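Kellholm guest rooms, July walk-through. Filled in by Dineo Chauke, with comments from whoever wanted to add one (please do, I'd rather have too many than too few).

## Smoke and fire

- [x] Smoke alarm in each bedroom tested with the button. All loud, and the one in the Enon room made me jump even though I was the one pressing it.
- [x] Hallway alarm tested
- [ ] Battery in the landing alarm. It still works but it chirped twice while I was up there, so let's put a new one in before the next family comes.
- [x] Extinguisher by the kitchen door, needle in the green

## Heaters and cords

- [x] Space heater kept 3 feet from anything soft
- [x] Plugged straight into the wall, no power strip
- [ ] Cord on the Correia room lamp. It runs under the rug again! I moved it along the baseboard, but it needs a clip or it will wander right back.

## Beds and bedding

I always take my time over this part, partly because I like it. Quilted things and fleece need a good feel along the seams, and every bed needs checking for cords tucked in where they shouldn't be.

- [x] Seams and edges felt by hand for pins or broken threads
- [x] No electric blankets folded up under other covers
- [ ] Care tags read before anything goes in the dryer

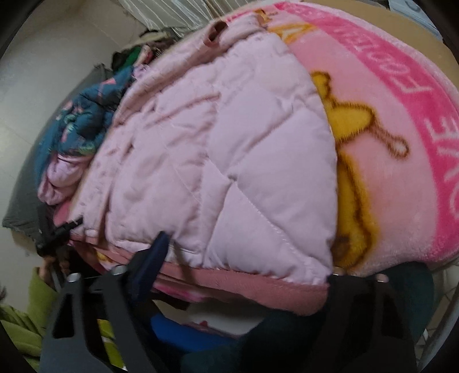 Wing-yan Tam: Could we add the dryer itself to this list? I cleaned the lint screen after the last load and there was a thick gray mat on it, and I don't believe anybody has looked at the vent hose since winter.

Yes, good thought, thank you. I've put it in below, and I'll do the hose myself when Mandla can help me pull the machine out.

- [ ] Lint screen cleaned after every load
- [ ] Vent hose checked for kinks, outside flap opens freely
- [x] Blankets kept clear of heaters and off the floor on the walking side of the bed

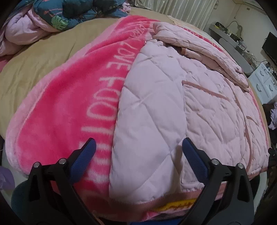

*Beds and bedding: layered pink covers, tan fitted sheet.*

## Windows and ways out

- [x] Bedroom windows open all the way without a tool
- [ ] Braston room window sticks at 13 inches. Lwazi thinks it's paint in the track and has offered to go along it with a scraper, which is kind of him.
- [x] Night light working on the stairs
- [x] Handrail solid, top to bottom (I leaned on it properly)

## Hot water

- [x] Upstairs faucet left running for 90 seconds, then checked with the thermometer. It read under 120°F, so the heater dial stays where it is.
- [x] Non-slip mat in the tub, suckers all holding

## Still to do

Landing battery, lamp cord clip, dryer hose, Braston window. I'd like them finished in the next 30 days, and please put your initials beside anything you do so I don't go and do it twice. Ayanda has the spare batteries in the hall drawer, left side, under the takeout menus.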